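Kitchen Task Station
Equipment for demonstration collection, Stovdale Manipulation Laboratory

The Kitchen Task Station is a bench-scale installation for recording demonstrations of household manipulation. It pairs a tabletop robot arm with a toy play kitchen and is available to research groups that need examples for training a control policy. Bookings are handled by Elvia Escobedo.

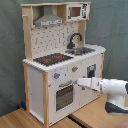
Page last changed: 1/5/23

Operators guide the arm through short tasks at the front panel and counter. Turning a knob, opening the oven door and moving small items between the stovetop and the sink are the tasks most often requested. Each attempt is stored as one episode with its camera views, the joint positions of the arm, the state of the gripper and a written instruction. Failed attempts are kept and labeled as such.

The current collection, released internally under the name Jestley, holds 3029 episodes. The target for the present phase is 4000. Groups that contribute episodes receive access to the full set once their recordings have passed review by Sang-wook Cha.

Equipment supplied
Robot arm with gripper
Toy play kitchen
Fabric backdrop
Khoury recording software, with two operator accounts

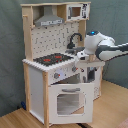
Starting conditions must be varied between episodes. A policy trained only on a closed oven will often fail when it meets one that is already ajar, and the same applies to the position of the gripper at the start of a task. Operators should therefore include starts with the door slightly open, as it is here, and starts with the gripper held over the right side of the counter. The chosen condition is entered in the episode record before the arm is moved.

Booking and training
Sessions last three hours. New operators complete an introduction with Yu-na Yeom before their first booking. Requests for additional tasks should be sent to Finlay Dow with a short written description and the proposed wording of the instruction. The station is closed for maintenance in August.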